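Musell opens household and shop-floor chore trials to outside visitors

Randcombe, August. Musell, the automation firm, today set out the next stage of its work on whether machines can take on ordinary chores in homes, shops and small workshops. The company's position after its first round of trials is that they can do some of them, slowly, with a person nearby. It does not expect to sell a general household machine in the near future and is not taking orders for one.

The trials are run at the company's site in Randcombe under the project name Jisine. They deal with short, everyday jobs: picking up soft items and putting them away, wiping and scrubbing a flat surface, moving goods from a table to a shelf, and sorting returned stock. Each job is done by a robot arm with a two-finger gripper and a small camera mounted close to the fingers, so that the system works mainly from what it can see at short range.
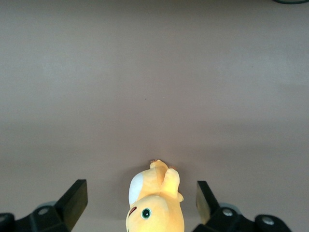
Musell chose these jobs after talking to care homes, nurseries, launderettes and independent retailers. Most of them did not ask for a machine that could do everything. They asked for help with tidying at the end of the day, when staff are short of time and the work is dull. Several said they would accept a slow machine if it could be left to get on with the job after closing.

Soft goods remain difficult. A stuffed toy has no fixed shape, and a grip that suits one part of it may not suit another. The system has to settle on a place to take hold before the fingers close, and it must press hard enough to lift without pulling at seams. Results so far are good when a single item is lying clear on a table. They are much weaker when items are piled together, and Musell does not yet regard a full toy box or a mixed laundry load as a realistic task.

Tools are a separate problem. Picking up a brush or block is only the first part of the job. The machine must then hold it at a useful angle, keep it against the surface and notice when it has slipped in the grip. A person does this without thinking. In the current trials the handle matters as much as the software, and the company has been comparing several shapes of handle to see which can be gripped and put down again most reliably.

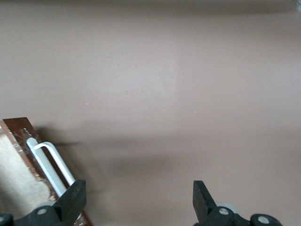
Gripper open at the handle of a block with a cream pad, Jisine trials, Randcombe.

The second stage of Jisine will run for 21 weeks. It will cover 3 groups of work: tidying, surface cleaning and shelf stocking. Almost 200 household and shop items have been set aside for it, including some the system has not handled before. Unfamiliar items are included on purpose, as a home or a shop rarely stays the same from one week to the next.

Musell will record failed attempts along with successful ones and will publish both. A job will be listed as complete only if the machine finishes it without a person touching the item, the tool or the arm. Jobs finished with help will be listed separately. The company believes that buyers have been shown too many edited demonstrations and need plain results before they can decide what is worth paying for.

Speed will be reported in the same way. At present a person is faster at every job in the programme, in most cases by a wide margin. Musell does not consider this a reason to stop. For work done overnight or between shifts, being able to carry on without attention may count for more than pace. For work done while customers or residents are present, a slow arm is likely to be in the way, and the company does not recommend it.

Part of the second stage will take place away from Randcombe. Kashindye, a housewares retailer, has agreed to make 2 of its stockrooms available for the shelf and returns work. No machine will operate on the shop floor during opening hours, and staff numbers at the stores will not change as a result of the trial. Kashindye will supply its own account of the results for publication with Musell's.

Visits to the Randcombe site are open to retailers, care providers, cleaning contractors and housing associations. Visitors will see the jobs attempted at normal speed and may bring a small item of their own to be tried. Items should be dry, unbreakable and light enough to lift in one hand. Places are limited and should be requested in writing from the Musell press office.

Notes to editors

Musell develops gripping and handling systems for light work. Jisine is its research programme on household and shop-floor chores. The results of the second stage will be issued free of charge when the programme closes. Interviews and further pictures are available on request.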